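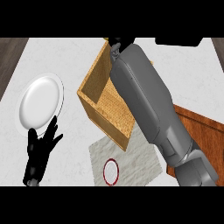 Round white plate on a white marble worktop with faint veining.

Products > Stone care > Sealers > Javeton Worktop Sealer

Javeton Worktop Sealer

Product code: JV 116
Pack size: 200 ml bottle with measuring cap
Type: water-based penetrating sealer
Suitable for: marble, limestone, travertine, and unglazed or honed natural stone
Finish: no change in sheen on polished stone; very slight darkening possible on honed stone
Supplied by: Mazza Stone Care, Vurinbridge

Javeton Worktop Sealer is a water-based liquid that soaks into natural stone and slows the uptake of oil, coffee, wine and cooking fats. It is made for indoor horizontal surfaces in kitchens, pantries and utility rooms. It leaves no film on the surface when applied as directed, and a sealed worktop can be cleaned and used in the normal way once the curing time has passed.

The sealer reduces staining. It does not prevent etching. Etching is a chemical change in the surface of marble and limestone caused by acids such as lemon juice, vinegar and some bathroom cleaners, and it shows as a dull mark on polished stone. No penetrating sealer stops this. Acid spills should be wiped up at once on sealed and unsealed stone alike.

What it may be used on

Marble of all colours, polished or honed. Limestone and travertine, filled or unfilled. Cement grout between stone tiles, provided the grout has been in place for at least four weeks.

Granite varies a great deal. Dense black granites often take up so little liquid that sealing is of no benefit, and surplus sealer left on them will dry as a smear. Carry out the water test before buying for granite.

Do not use on quartz composite, glazed tile, laminate, solid surface, slate that has been oiled, or any stone with a wax or varnish coating. Old coatings must be stripped first with Javeton Stone Stripper (sold separately) and the stone left to dry fully.

Water test

Place a few drops of clean water on the stone in a place that sees regular use, such as beside the sink or hob. Leave for ten minutes and wipe off. If the stone has darkened under the drops, it is absorbing water and can be sealed. If there is no darkening, it is either dense or already sealed, and no treatment is needed. Repeat in two or three places, as wear is rarely even across a worktop.

Coverage

One 200 ml bottle is enough for a typical single run of polished marble worktop with two coats. Honed and unfilled stone will take more. Cut edges, drainer grooves and the underside of overhangs absorb more than the top face and should be allowed for when ordering. Where a worktop has an upstand of the same stone, include both faces of it.

Preparation

Clear the worktop completely. Clean with warm water and a pH-neutral stone soap, rinse twice and dry with a cotton cloth. Soap left on the surface will stop the sealer going in evenly and is the most common cause of patchy results.

Allow the stone to dry for a full day before sealing. Newly fitted worktops should be left for a week, longer if the joints were cut on site with a wet saw. Silicone around sinks and hobs must be cured.

Any existing oil stains should be drawn out before sealing. Javeton Poultice Powder is suitable for this. A stain sealed into the stone is much harder to remove later.

Mask timber trims, painted units and metal splashbacks. The sealer does not harm most cured paints but can leave spots on brushed metal.

Application

1. Shake the bottle. Do not dilute.
2. Check that the stone is at room temperature. Do not apply to a surface warmed by direct sun, an oven below or a heated floor.
3. Test on an offcut or a hidden area and leave overnight to confirm the colour.
4. Pour a small amount into the measuring cap and apply with a lint-free cloth or foam pad. Work in sections no wider than an arm's reach.
5. Keep the surface wet with sealer for five minutes. Add more to any area that dries early.
6. Wipe off all surplus with a clean dry cloth before it dries. Turn the cloth often.
7. Wait one hour and apply a second coat in the same manner.
8. Buff with a dry cotton cloth.

If surplus sealer has dried to a haze, dampen a cloth with fresh sealer, rub the haze until it softens, and buff dry straight away. Do not use a scouring pad or a blade on polished stone.

Curing

The surface may be touched after two hours. Light use is possible the next day. Full resistance is reached after three days, and during that time the stone should be kept free of water, oil and standing objects. Felt pads, rubber feet and baskets can hold moisture against the stone and should be kept off until curing is complete.
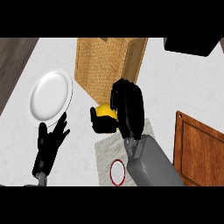
Tan woven basket on a pale worktop.

Use and care after sealing

Clean daily with a damp cloth and neutral soap. Avoid vinegar, limescale remover, bleach and cream cleaners. Use boards for cutting and trivets for hot pans. The sealer tolerates brief contact with warm dishes, but marble itself can be marked by sudden heat.

Natural fibre baskets, unglazed pots and metal tins are best stood on a mat or small tray if they are to stay in one place. Cane and wicker can release colour when damp, and tins may rust at the rim. These marks are surface stains on sealed stone and will usually lift with soap if treated early.

Repeat the water test each March, or whenever the stone starts to darken around the sink. Most domestic worktops need a single maintenance coat each year. There is no advantage in sealing more often than the test calls for.

Technical data

Form: milky liquid, dries clear
Carrier: water
Odour: faint
Application temperature: room temperature
Recoat time: one hour
Full cure: three days
Tools: clean with water before the sealer dries
Storage: upright, cap closed, protected from frost
Shelf life: two years unopened, six months once opened

Frozen product cannot be recovered and should not be used. Discard if the liquid has separated into lumps that do not disperse on shaking.

Safety

Wear gloves and open a window. Keep away from children and pets. In case of eye contact, rinse with clean water for several minutes and seek advice if irritation persists. Do not pour unused sealer down the drain. The safety data sheet is sent with every trade order and is available on request for single bottles.

Ordering

Single bottles are supplied boxed with one foam pad and a printed instruction leaflet. The trade carton holds 40 bottles and does not include pads. Foam pads and cotton cloths can be added to any order. Cartons are sent on a signed-for service and should be checked for leaks before signing.

The earlier solvent-based version, sold under the name Prornton, has been withdrawn. Stone already treated with Prornton can be maintained with Javeton Worktop Sealer once it fails the water test, with no stripping required. The two liquids must not be mixed in the same container.

Returns are accepted on unopened bottles only. Complaints about finish should include the stone type, the name of the fitter if known, the cleaning products used, and the batch number printed under the bottle.

Customer notes

"Used on a honed limestone island. Took nearly twice what I expected on the first coat, then very little on the second. Slight darkening, as stated." Dela Osei

"Left the surplus too long near the hob and got a haze. The fresh sealer method removed it but took some rubbing. I would do smaller sections next time." Kenji Montoya

"Water test was clear on my black granite so I returned the bottle unopened. Refund arrived without fuss." Viorica Softić

Technical questions: Kofi Zakaria, product support, Mazza Stone Care
Trade accounts: Ekua Osei

Data sheet last revised 6 Apr 2018. Replaces all earlier issues.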